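Keep the Box

November 13, 2018

My neighbor across the hall threw out the carton her new coffee maker came in, and I fished it out of the recycling that same evening. It was a good one. Double-walled, with the flaps still crisp and the cardboard inserts folded like something a patient uncle would make on a rainy weekend. She saw me carrying it back upstairs and asked whether I had bought the same coffee maker. I said no. She waited for the rest of the sentence, and there wasn't any.

I keep boxes. I have kept them in four apartments, and in one house where they had a room to themselves. I know what the tidying people say about this. They say a box is an object you have given permission to own your closet. They say that if you haven't used it in a year you should let it go, and they say it in the soft voice people use at bedsides. I have read three of their books. They arrived in excellent boxes.

I would like to make the case for the other side, which hardly ever gets a hearing, possibly on account of its spokesmen being unable to get to the door.

The Return That Never Was

The usual defense of box keeping is that you might have to send the thing back. I used this one for years and I'm ready to give it up. In my adult life I have returned exactly one large item in its original packaging, a Gonari desk lamp that hummed in B flat, and the store took it without glancing at the carton. The clerk put the lamp on one shelf and the box on the floor. I asked for the box. She gave me a look that I still think about in the shower.

So the warranty argument is weak. My closet still holds the carton from a Bridum stand mixer whose warranty ran out before the last presidential election but one, and the mixer itself has gone on to live with my sister. If it breaks, it breaks two states away from its packaging. I've offered to mail her the box. I would need a bigger box.

The resale argument isn't much better. A man on a collectors' forum will tell you that the original carton adds 40 percent to the price of practically anything. He's talking about toys from his childhood that he was evidently not allowed to touch. He isn't talking about your humidifier.

What a Box Is For

A box is for putting something in, and I'm surprised how often the decluttering literature skips over this. Those same authors who want your cartons gone will tell you, one chapter later, to go out and buy containers. They like clear plastic ones with snap lids, in matching sizes, with labels. I priced this out last October at Espinoza, the housewares store by the bus station, when I was having one of my weak spells and thought I might reform. To do the hall closet alone came to 300 dollars. I would have paid 300 dollars for the privilege of seeing my extension cords from the outside.

My extension cords live in a shoebox. It says size 11 on the end, and I know perfectly well that it means extension cords. The Christmas lights are in the box marked "toaster oven." The toaster oven box proper, if you follow me, has the tax papers in it. Visitors find this confusing, and burglars presumably would too, so I count it as a security system.

There's a snobbery at work in all this. A bought container is organization and a free one is a symptom. Put your sweaters in a canvas bin with a leather tab and you're a person with systems. Put them in the carton from an Asuvix space heater and your daughter calls to ask how you've been sleeping.

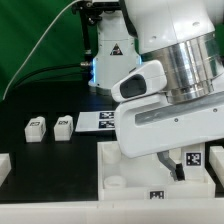
The Moving Day Test

Every argument about boxes ends at moving day, and here my side wins so completely that I'm embarrassed for the others.

The person who threw out the cartons spends the last two weeks of the lease behind liquor stores. He learns which supermarket breaks down its produce boxes at night and which one will let him have the banana kind with the hole in the bottom, through which every small thing he owns will pass on its way to the street. He pays good money for flat new cardboard and a roll of tape that splits down the middle. He wraps a television in a quilt and prays.

I open the closet. The television goes into the television box, between the two foam pieces that were made for it and for nothing else on earth. The blender goes into the blender box. I am done by lunch and I spend the afternoon being insufferable.

It's true that I then have to move the empty boxes too, the ones whose contents broke or wandered off over the years. On my last move the crew boss carried down a carton, noticed it weighed nothing, opened it, and found a smaller carton. He opened that. I won't say how far it went. He charged me for the stairs either way.

Some Concessions

I'm willing to be reasonable. A box that has been wet should go. A box that mice have had opinions about should go. Pizza boxes were never in the discussion, and I resent that my brother-in-law brings them up. Padded mailers are a separate hobby with separate people, and I don't know what goes on in their homes.

I'll also grant that there's a limit, and that 100 is probably past it. My wife proposed 40. I proposed that we stop using numbers. We've settled on a rule that the closet door has to close, and she has been generous about how hard I'm allowed to push.

The coffee maker carton went on the top shelf, behind the fan box. Last night my neighbor knocked and said the machine leaks, and the store wants it back in the original packaging, and did I by any chance still have it. I told her I'd have to look. I let her stand there a good long minute before I went and got it, and then I asked when she thought she'd be finished with it.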